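The Last Two Inches

Are machines ready to take over the small jobs on the bench and in the kitchen? A look at what slows them down

15 Feb 2022

Search this site Enter keywords Go

Ask anyone who runs a small assembly shop which job they would give away first, and the answer is rarely welding or painting. Those have been handled by machines for decades in plants that could pay for it. The job they want gone is loading: taking a small part out of one holder and putting it into another, all shift long. A person learns it in a few minutes. It pays badly, it is hard on the wrists, and it is the station with the most turnover.

The household has its own version. Moving cups from a rack to a shelf, batteries from a drawer to a charger, rolls from a bag to a holder. The motion is the same: locate, close, lift, carry, align, release. Engineers call the family pick and place, and the name makes it sound like two steps. Most of the trouble sits in the four that the name leaves out.

At Ornon, a six-person firm that builds and tests control software for light arms, the work begins in simulation. The task under development this winter involves short cylinders, a green holder, and a rack with a row of positions. A two-finger gripper does the handling. The table, the walls and the floor are all rendered, and so is the light switch.

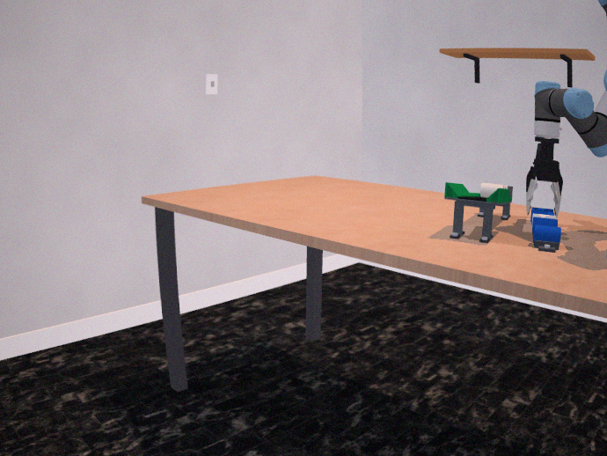
A simulated bench at Ornon. The gripper straddles the far part of the blue object beside the green tray.

Simulation is attractive for plain reasons. A physical arm can attempt a transfer only as often as its motors and the person resetting the parts allow. A simulated one can be reset in software, copied across machines and left on overnight. Ornon logged 3000 attempts at the cylinder task in its first week. A failed attempt costs some electricity and a line in a log file. On a real bench it can cost a fingertip pad, a fixture, or an afternoon.

The 3000 attempts were sorted by the step at which they ended. Gross motion, meaning travel from one side of the bench to the other, was responsible for very few failures. Path planning for arms of this class is mature, and any competent package will keep the elbow out of the shelf. Of the attempts that failed, 907 did so in the last two inches, between the moment the fingers arrived near the part and the moment they were supposed to be closed on it or clear of it.

Two inches is where several small errors add up. The arm's joints each have some. The estimate of where the part lies has more. A cylinder on its side will roll if one finger touches before the other, and a rolled cylinder is no longer where the software believes it to be. The controller then closes on air, or on the edge, and either reports success when it has none or stops and waits for help.

Neighbors make it worse. A part alone on a table can be approached from nearly any direction. A part in a row has to be approached from a direction that leaves room for both fingers, and the fingers have thickness. Spacing that looks generous to a person can be less than a fingertip wide. Human hands solve this by cheating: they nudge, tilt, pinch from one end, and use a neighboring part as a stop. Few industrial controllers are permitted to touch anything except the target.
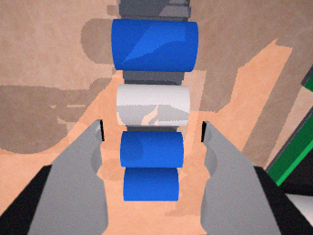

Lighting is the second complaint. An overhead camera looking at a tabletop receives shadows along with parts, and the arm is one of the larger sources of shadow on the bench. It moves while the camera is trying to measure. A hard edge of light across a curved surface can be read as a boundary of the object. White parts are affected more than dark ones in Ornon's tests, with the outline shifting inward on the shaded side. The correction the firm settled on was crude. It varies the direction of the simulated lamps from run to run so that the software stops treating any particular shadow as information.

That practice, randomizing whatever should not matter, has become common among groups that train in simulation. It has a cost. Every property that is varied increases the number of attempts needed, and there is no agreed list of what should be on the menu. Friction belongs there, and so does part mass. Wall color is cheap to include and probably of little use. The stiffness of the fingertip pad was left out of Ornon's early work and later put back after a trial on a physical arm went badly.

The physical trial was run at Irker, a contract assembler with 40 employees and no automation beyond a pair of conveyors. Irker's interest was narrow. One station transfers cylindrical parts between holders ahead of inspection, and the company wanted to know whether an arm could cover the second shift. Its requirement was written on one page. The arm had to keep pace with a trained operator, recover from a dropped part without a call to maintenance, and be taught a new holder in under an hour by someone who does not write code.

The arm met the first condition on some days. It did not meet the second. Dropped parts were detected reliably, and the arm returned to a safe position above the fixture as designed, but from there it had no useful plan. A part that had rolled against the foot of a holder was out of reach for a gripper that had only been trained to come straight down.

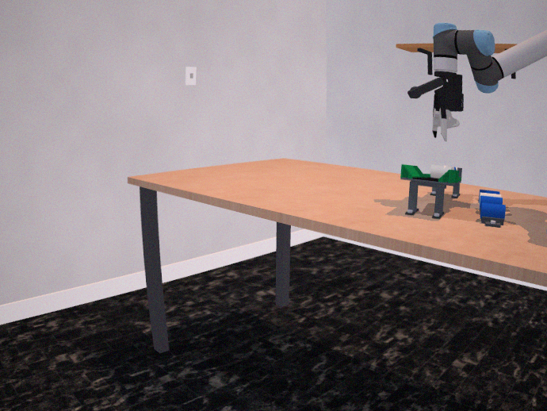

Recovery deserves more attention than it gets in sales literature. Cycle time is easy to measure and easy to print. The figure that decides whether a shop keeps the machine is the number of times per shift that somebody has to walk over to it. Irker set its limit at 12. The trial arm exceeded that on most shifts, and the operator assigned to mind it was doing nearly as much walking as she had previously done loading.

The third condition, teaching a new holder, went better than expected. A holder with straight sides and a repeated spacing can be described by a few measurements, and the software generated the remaining positions. Holders with sloped ends needed an additional step, as the fingers had to enter at the middle and leave by the same route. With that recorded once, the operator could set up a variant in well under the hour.

Vevance, which makes storage fittings for kitchens and workshops, has approached the same problem from the other side. Its position is that the part and the rack should change before the robot does. The company's current rack spaces its positions wider than a human user would need, adds a lead-in at each one, and puts a tab at the end for a camera to find. A drawer insert with the same features is due in March. None of it is sophisticated. A chamfer forgives more positioning error than most software updates remove, and it keeps working with the power off.

The objection is obvious for homes. A factory can specify its holders. A kitchen contains whatever its owner has bought over twenty years, and few people will replace a cutlery drawer to suit a machine. Vevance expects the fittings to sell first to people who like the spacing for their own hands. That may be right, but it puts the household robot some distance behind the household rack.

There is also the matter of order. A person loading a mixed row looks at the whole thing, notices which position is free, and picks the next part accordingly. Software tends to receive a fixed list. If one position is already occupied, or a part of the wrong type is in it, a fixed list will carry on and press a cylinder into a space that is not there. Checking the state of the rack before each placement adds time to every cycle. Checking only now and then adds risk. Ornon now checks after each release, while the gripper is still close by and the arm would be decelerating anyway. 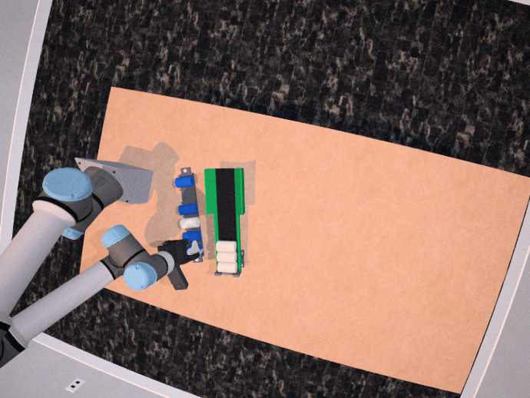 A useful comparison comes from Lapiņa, a repair cooperative that refurbishes small appliances and does its sorting by hand. Its members were asked to transfer parts under the restrictions usually placed on a robot: two fingers, no touching of neighbors, no sliding, straight up and straight down. Their speed fell by more than half. Several dropped parts at the same point in the motion at which the simulated arm does, just before closing. The hand is a better tool than a parallel gripper, but some of its advantage comes from rules nobody has thought to impose on it.

Loosening those rules for machines is the current direction of work. Letting the gripper push a part against a wall of the holder and square it up before closing requires a controller that can feel contact and limit its force, and arms with adequate force sensing cost more than the position-only kind. For a shop of Irker's size the difference is large enough to settle the question for now.

As matters stand, a light arm can load uniform parts between known holders under steady light, with a person within earshot. It can be taught a similar holder by a non-specialist. It will not reliably clear up after itself, and it should not be asked to work in a row packed tighter than its own fingers. Irker has kept its second-shift operator at the station and has ordered wider racks. The arm is scheduled for another trial once the recovery routine has been rewritten to approach from the side.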